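Why Does a Paper Bag Stand Up?

Posted 24/06/2020

Paper is thin. If you hold up one sheet by the edge, it flops over. A paper bag from a store is made of the same kind of stuff, but it can stand on a table and hold jars, cans and boxes. The secret is in the folds.

A fold makes paper stiff. Try it with a strip of paper 3 inches wide. Lay it across two cups and put a coin on it. The strip sags. Now fold it back and forth like a fan and try again. It holds much more.

Look at the side of a paper bag. The side panels have a crease running down them. When the bag is empty, the creases let it fold flat, so 100 bags can sit in a low stack under a store counter. When you open the bag, the same panels spread out and become walls. The corners are folds too, and they work like posts.

The bottom is a flat rectangle. Put heavy things there first. If a can goes on top of crackers, you get crumbs. Tall things go against the sides and round things go in the gaps. Before you start, set everything out on the table so you can see what you have.

Many bags have handles of twisted paper. Twisting presses the paper fibers together, and they grip each other when you pull. A flat strip of the same paper would tear more easily. Yarn and rope are twisted too.

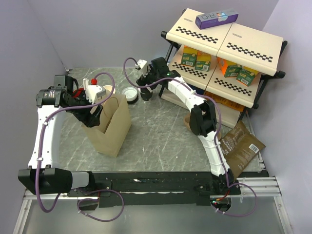
Jonatan Tangen wrote to us that his class in Prenarthorpe tested handles with bags of dry beans, and the handle never broke first. The paper around the glue tore instead. He asks if a bigger patch of glue would help.

It should. A bigger patch spreads the pull over more paper. Many bags have an extra piece of paper glued over the ends of the handle, on the inside, for the same job.

Words to know
Crease: a line left by a fold.
Fiber: a tiny thread. Paper is made of a great many of them, mostly from wood.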